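Wancombe snack shelf moves to Skullent Street for rest of August

Aug 13, 2023

Families in Wancombe will be able to pick up free snack bags from a new address for the rest of the school holidays. The Wancombe Snack Shelf has moved from the library foyer to the ground floor of the Soomro Building on Skullent Street, where there is more space for sorting and a step-free entrance from the car park.

The shelf offers crisps, biscuits and other small packets to children and teenagers during the summer break. It opened last year with stock left over from a school fair and now gets most of its food from shops in the town. Rollonetti, the bakery and corner shop on Mill Lane, has promised 2,000 packets for this summer. The first boxes have arrived and the rest will come before the end of August.

A grant of £2,000 from the town council will pay for containers, paper bags and the hire of the room. The council agreed the money last month after a short debate about whether the scheme should stay in the library. Staff there had said the foyer was too narrow on busy afternoons, when people waiting for bags were standing across the door to the children's section.

Anum Cheema, who runs the shelf, said the move had been planned for some time.

"We were packing on the floor behind the returns desk and then clearing it all away before story time," she said. "On Skullent Street we can put a table out and leave it out. It makes a big difference when a delivery turns up late in the day."

Bags will be handed out between 3pm and 5pm on weekdays. There is no form to fill in and no proof of income is needed. Parents and carers can collect for children who are not with them. Anyone who needs food without nuts or milk should ask before taking a bag — these are packed separately and kept on a different shelf.

Donations can be left at the Soomro Building during opening hours or in the box beside the till at Rollonetti. Packets must be sealed and in date. The shelf cannot accept home baking, fresh fruit or anything that has to be kept in a fridge. Multipacks are welcome and will be split up before packing. 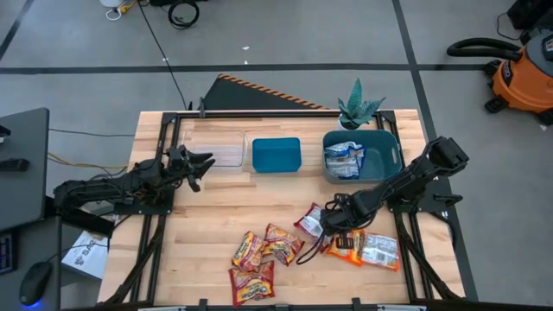 Sorting is done by type, so that no bag ends up with the same thing all the way through. Loose packets go out on the wooden table first and are then put into containers along the far side. The larger basket, a gray-blue plastic one with handle cutouts, had a white-and-blue packet in it, while red-and-yellow ones were still lying on the tabletop. Cheema said more baskets of that size would be bought with the council money, and she would like to hear from any shop that has spare ones. The library will keep a notice in its window giving the new address until the start of term.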